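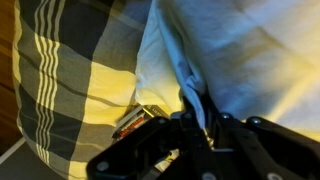
What makes bedding harder for a robot arm than boxes or cups?

Cloth has no fixed shape. A cup looks much the same from one trial to the next, so a grasp that suited it in the morning will probably suit it in the afternoon. A sheet changes every time it is touched. The arm has to find an edge or a fold to hold, and the place it held last time may be gone.

Handout 13: Soft goods on a bed
Robot Handling course, Folby
Siv Ljungberg

Search course pages Go

Read these notes before the project session. They cover what the teams need to decide before anyone moves the arm, and how the runs are written up. The grasp taxonomy from the last handout is still in use, so bring it with you.

1. Choosing a place to hold

For a flat towel or a pillowcase, look for a free corner first. A corner gives you two edges to follow and it is easy to describe in the log. If there is no free corner, use a fold that stands up from the surface. Flat cloth in the middle of a panel is the last choice. The fingers have to push down to raise any fabric between them, and on a soft pillow the pillow goes down too.

Team Gondal (Daniyal Sandhu and Yasir Mughal) is working on folded cloth placed on a pillow. Team Plorna (Dalia Pärn and Mohsin Sethi) is working on loose sheets. Both teams use the same reset procedure, but the starting layouts are different and should not be mixed in one log.
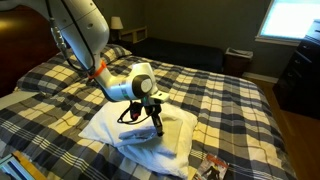
Write down the height of the approach before the run starts. On a table, height is simple: measure from the tabletop and leave a margin. On a bed the surface gives, and the same commanded height can mean a light touch on one try and a hard press on the next. Teams should measure at the point of contact and then again a hand's width away. If the two readings differ, keep both.

2. Pressing and pinching

These are logged as separate actions. A press is contact with the fingers and no fabric held between them. A pinch means fabric is held. Several reports in December used "grab" for both, and it was impossible to tell from the text which runs had a grasp in them. Please don't use "grab."

A press is still useful. It can hold one layer still, and it can raise a crease beside the fingers that gives you something to pinch. Work in this order for the first set:

- approach from above with the fingers open
- press, stop, and check the wrist view
- close the fingers
- lift a short distance and check again

Do 3 runs like this before changing anything. Change one setting at a time after that -- finger opening or approach angle, but never both.

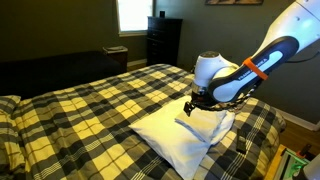 Keep the side view and the wrist view together when you review a run. The side view shows where the arm is over the bed and how far the wrist is tilted. It's poor at showing whether one layer or two are between the fingers. The wrist view is better for that, but the gripper covers a good part of it, and folds close to the fingers can look alike. Where the two views disagree, write "unclear" in the log. An unclear run is kept and counted as unclear.

3. Pulling

Once cloth is pinched, pull along the direction of the folds. Pulling across them tends to roll the fabric out from between the fingers. Start slowly. A thin sheet bunches near the grip before the far side moves at all, and students often read the bunching as progress.

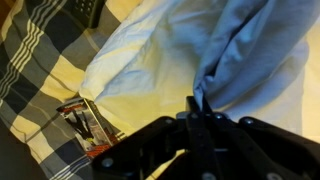

Record where the far edge of the sheet starts and where it ends up. The distance the gripper traveled is not a substitute for that. Asby's notes from the earlier term used gripper travel only, and we can't compare our runs with them for that reason.

Small items lying on the bed stay in the layout if they were there at the start of the set. Note them in the log and don't move them between runs.

4. For the write-up

Each team hands in 2 pages. Include the layout sketch, the run table, and a paragraph on one failed grasp. Say where the fingers met the cloth, what the wrist view showed, and what you would try next. Code goes in the team folder and not in the report.

Questions about the arm schedule go to Siv Ljungberg.

Contact the course office | Copyright Folby Robot Handling course | Back to top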